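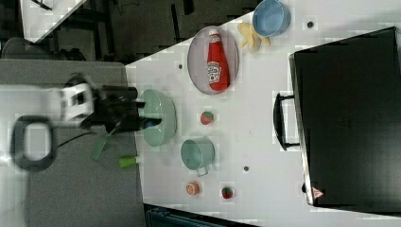
薄緑のボウルと、緑のヘラ。

トップ > 日記 > 台所のこと

五月に今の部屋へ越してきてから、夕飯を自分で作る日がずいぶん増えました。前の部屋はコンロが一口で、お湯を沸かしているあいだは何も焼けないという有様でしたから、二口あるだけでもう嬉しくて嬉しくて。

さて、このところ凝っているのがナポリタンです。子どもの頃、駅前に「オヴァリ」という喫茶店があって、土曜でも日曜でもなく、なぜか歯医者の帰りにだけ連れて行ってもらえました。麻酔の残った口で食べるものだから味なんて半分もわからないはずなのに、あの甘くてちょっと焦げた匂いだけは今でもはっきり思い出せるんですよねえ。

で、あれに近づけたくて、麺は二人で200グラム、袋の表示より長めにゆでて、しばらく置いてから炒めます。ケチャップは先にフライパンの隅でじゅうじゅういわせて、酸っぱい匂いが飛んだところで麺を入れる。玉ねぎは厚めが好きです。ピーマンは家族に不評なので少しだけ(私は山ほど入れたいのですが)。

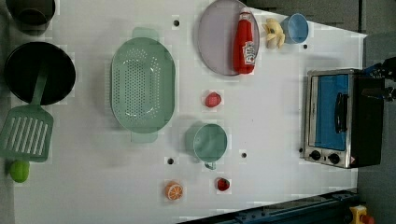 フライパンと水切り、それに赤いケチャップ。

先週は欲を出して500グラムもゆでてしまい、翌日のお弁当も、その次の朝もナポリタンでした。さすがに三度目は卵でとじましたが、これが意外にいけて、うちでは残り物のほうが人気だったりします。

あとは粉チーズですね。オヴァリのは緑の筒ではなく銀の器に小さなさじがついていて、あれをまねしたくてあちこちの雑貨屋をのぞいているのに、ちょうどいい大きさがなかなか見つかりません。どこかで見かけた方、ぜひ教えてください。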